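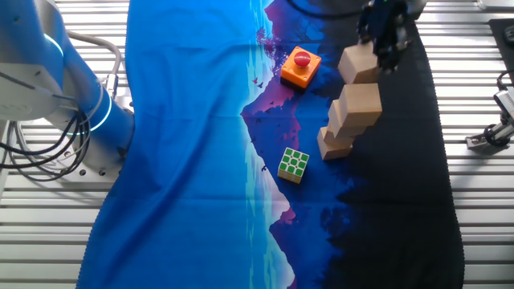
Mountain-and-lake print, laid flat on the slatted aluminum table, with the cube, the orange box and the light wooden blocks in place.

Printed Table Cloths: Gallery and Notes
Page updated 10th November

This page covers the landscape cloth from the Prorska set. The set holds 13 printed cloths, all bought as backdrops for tabletop work and stored at the Hestel annex. Plain cloths are listed on a separate page. Entries follow the order of the storage shelf, and the landscape cloth is number 6.

Print
The left portion is a saturated royal blue. The central band carries purple and magenta mountain shapes with a mirrored reflection below them, edged in thin light-blue and white streaks. The right portion goes to a very dark navy with tree silhouettes. Two tiny birds are printed on the purple area and are easy to mistake for lint when brushing the cloth down.

Color range
This is the widest tonal range in the set. An object moved from left to right crosses a strong blue, a mid-tone purple and a near-black. Dark objects lose their outline on the tree side. Pale wood separates well from it, and orange stands out on the purple.

Edges
Slightly wavy and scalloped. Do not trim. Two cloths in the set were trimmed in April and both frayed within a few washes. If a straight border is needed, fold the edge under and hold it with flat clips.

Wrinkles
Soft wrinkles show along the lower-left section. They are acceptable for general use. For close work, steam the cloth from the back on the low setting and let it hang before laying it out. Direct ironing on the printed face dulls the blue.

Objects on the cloth
Orange square box with a round red push button on top, at a slight angle on the purple. The button has a glossy surface and picks up a highlight from overhead light — turn the box or lower the light if the glare is a problem.
Rubik's cube, green face up, on the dark blue print. The stickers have white borders, so the grid stays readable against the background.
Three light wooden blocks in a staggered, step-like stack on the navy section. They come from the Leclerc block box, which holds 32 pieces in total. Return them to the box after use and check the count.

Laying out
Start at the top edge of the table and work down. Smooth from the middle outward with the flat of the hand. Slats can telegraph through thin fabric under a low light; a felt underlay fixes this. Place heavy items first, then pull out any remaining slack before adding small ones.

Care
Cold wash, inside out, with Cleleo liquid detergent or any other without bleach. Line dry. Roll on a tube for storage, print side out. Folding leaves creases that take 19 minutes of steaming to remove on a cloth of this size.

Next entry: number 7, gray stone print.
Back to cloth index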